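Boletim > Automação > Boas práticas

Guia de boas práticas para braços de bancada: a segunda versão está pronta!

Foram meses de idas e vindas desde a primeira reunião, em abril, mas o guia da rede Rekby para braços robóticos de pequeno porte já pode ser lido e, o que mais nos alegra, usado. São 200 páginas a menos do que o rascunho inicial (sim, ele era enorme) e uma linguagem que qualquer pessoa de laboratório entende na primeira leitura. Recebemos 827 comentários dos grupos participantes, de Flornville a Minitz, e boa parte do texto novo saiu deles.

A mudança maior está no capítulo 6, sobre manipulação de objetos frágeis. A versão anterior falava em "peças de teste" de modo genérico, e cada equipe entendia uma coisa. Agora o guia pede que o ensaio inclua itens de forma e tamanho diferentes, com o recipiente e a posição inicial anotados na ficha antes do primeiro movimento. Frutas são ótimas para isso — baratas, fáceis de achar e bem sinceras quando a garra aperta demais!

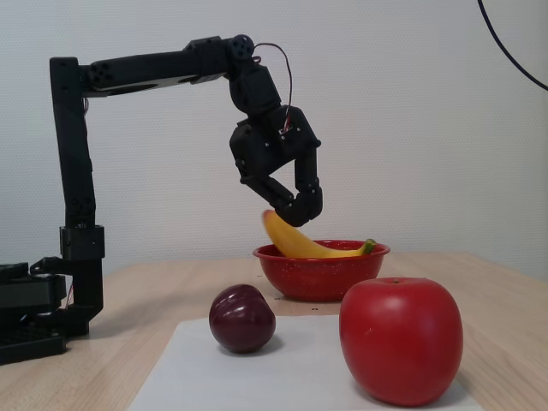 Garra sobre a banana na tigela vermelha, com a ameixa e a maçã sobre a folha de papel.

Outra novidade que nos deixou contentes é a seção sobre cabos. Parece assunto menor, mas foi o tema que mais rendeu conversa na lista. A regra ficou simples: antes de cada sessão, leva-se o braço devagar por todo o percurso previsto, observando se algum cabo estica, enrosca ou entra no caminho da garra. Se isso acontecer, refaz-se a fixação e repete-se o percurso do começo. Quem trabalha com vários turnos deve repetir a verificação a cada troca de operador.

Também entraram no texto:

— mãos fora da área de alcance enquanto os motores estiverem energizados, mesmo com o braço parado;
— botão de parada ao alcance de quem opera, testado no início do dia;
— base presa à mesa, com a fixação conferida depois de qualquer mudança de lugar;
— registro de toda tentativa, inclusive as que deram errado.

Este último ponto veio da equipe do projeto Birhane, que revisou 984 fichas antigas e encontrou muitas sem nenhuma anotação de falha. A ficha nova tem um campo só para isso e cabe em meia página.

O guia vale para os grupos da rede a partir de 31 de outubro de 2019. As fichas antigas continuam aceitas para ensaios já iniciados. Dúvidas e sugestões podem ser enviadas pela lista de sempre, e quem quiser traduzir algum capítulo será recebido de braços abertos!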